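About Stesero

Hi, I'm Lowri Bellis, and I run the software side of things here (I also order the coffee, so you'll be hearing from me either way). We're a small company that writes planning and control software for two-handed robots. We don't build the arms or the hands. Other people are very good at that, and we'd like them to keep doing it so we can get on with the code.

Stesero started in my parents' sunroom with me, Kourosh Ghorbani and a heater that tripped the breaker whenever we compiled anything big. Kourosh had spent years writing grasp planners and was fed up with rewriting the same 2,000 lines for every new hand that came along. So the first thing we made was Ernis, a planner that takes a model of whatever hand you've got and works out sensible finger placements for it. It was pretty rough! The first public version couldn't handle a thumb on the left. We fixed that by October and still get teased for it by one of our earliest customers.

These days there are 14 of us, in an actual office with a proper kitchen. Hala Shboul leads perception, so if the software has to decide where a plate ends and the table begins, that's her patch. White on white is her favourite complaint and she'll happily bend your ear on it for an hour. Anas Obeidat looks after the low-level controllers and is the one to talk to about contact forces, joint limits or why your wrist is buzzing. Gwion Meredith does tooling, meaning the build system, the log viewer, the replay tool and all the other bits that everyone leans on and forgets to say thanks for. Thanks, Gwion.

Most of what we do happens in simulation first. Our simulator is called Mivow, and it began life as a weekend project for checking whether two arms would bump elbows over a table. It's grown a fair bit. We set up tabletops with everyday household stuff, give the planner a job, and let it have a go with both hands. 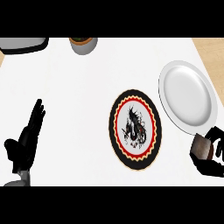

Every change to the planner has to get through the full set of tabletop tasks before it's merged, and at the moment that's 911 of them. Some are dead simple, like picking up a block. Others are properly nasty, with a flat disc that offers almost nothing to get a fingertip under, or a thing to grab that's sitting hard up against the rim of something else. The whole lot takes about 2 hours to run overnight, and whoever's in first on the morning gets to read the failures out loud. There's colour coding. Gwion is very proud of the colour coding.

We do get asked why we fuss so much over the second hand when one can do plenty of the work. Well, try drying a plate with one. Even when a hand is just waiting its turn it has to be somewhere, and deciding where is half the planning problem as far as I'm concerned. Kourosh reckons it's more like a third. We've agreed to disagree.

As for who uses our software, it's mainly research labs and small manufacturers, plus Khasawneh, who we've worked with since the sunroom days and who talked us into writing decent documentation. You can license Ernis on its own, or with Mivow if you want to test your own tables and objects before you go near hardware.

We have an open call every Thursday after lunch where anyone can bring a log file and we'll have a look at it together. Customers, students, people who are just curious, all welcome. Bring the ugly logs, they're more fun. If you'd like the link, or you want to chat about working with us, send a note through the contact page and it'll land with me or Hala.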